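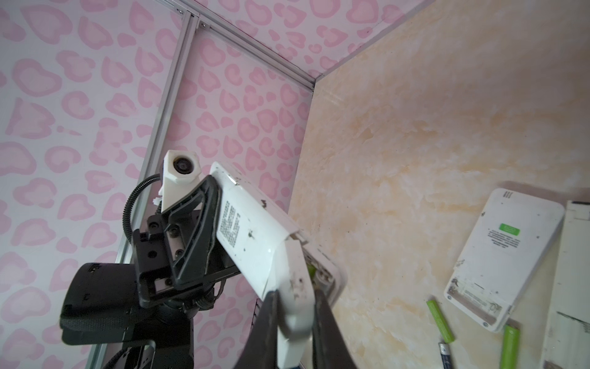

Ishbel Innes wrote on March 18, 2019:
> I have read on this list for years that the machines will soon do our
> chores. My mother is old and cannot open the back of her remote
> control. Can a robot change the batteries for her, yes or no? If no,
> please tell me what is the hard part.

Dear Ishbel, dear all,

The short answer is no, not yet in her kitchen. On a prepared table, partly. I work with the Carik group in Nirmont, and since February we have tried exactly this chore.

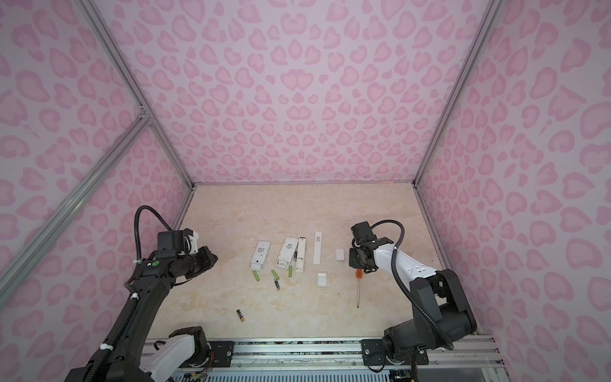

I want to separate two things. Moving an object from one place to another is almost solved for us. Opening an object is much harder, for the reason that the cover must be pressed and pushed at the same moment, and the arm has little feeling for how strong it presses. In our log there are 991 attempts at removing a cover, and I would show you only 150 of them with pleasure.

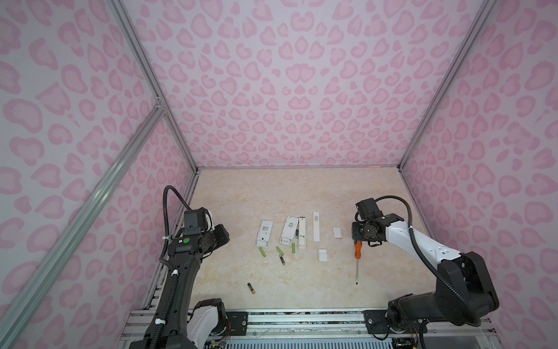

The shop floor is an easier customer. At Prarurport they handle one model of housing all day, always in the same position, and the programmer can fix everything before. A home does not offer this. Green batteries and black ones with a gold band lie on the same table, two remotes are next to each other with the compartment open, and somebody must decide which battery goes where and in which direction. Some covers also need a screwdriver, and this is a chore of its own.
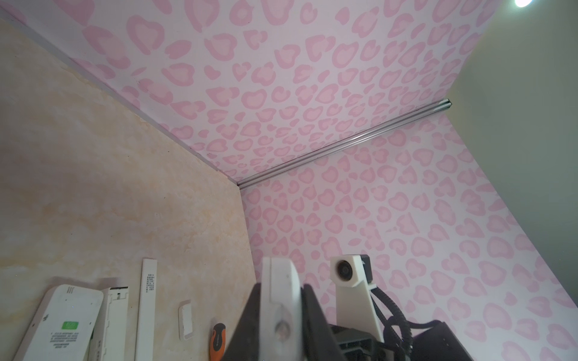

Table with the white pieces, strip and screwdriver, Nirmont

Imrie asked me if more attempts would help. I believe yes, we plan 3000, but I would not promise your mother a date. For now I would look for a remote with a bigger cover.

With kind regards from Nirmont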